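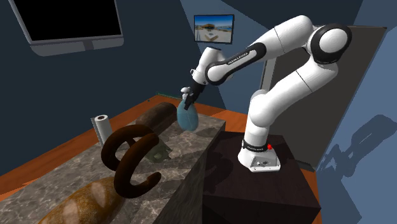

Grey marble worktop - yes or no?

pipkin47
Ustau have quoted me 687 for a marble-look top and I love it, but my sister reckons it'll show every crumb. Anyone living with one?

mossy_lane
Had ours from Gumow for years. Crumbs vanish into the pattern! It's tea rings you want to watch.

Dunlin20
Disagree, mine drives me mad. Can't see the mess till I put my sleeve in it. I'd go plain oak.

mossy_lane
Oak by a sink though? All that oiling...

Dunlin20
Twice a year, hardly a chore.

pipkin47
Right, getting a sample from Ustau and leaving it by the kettle for a week.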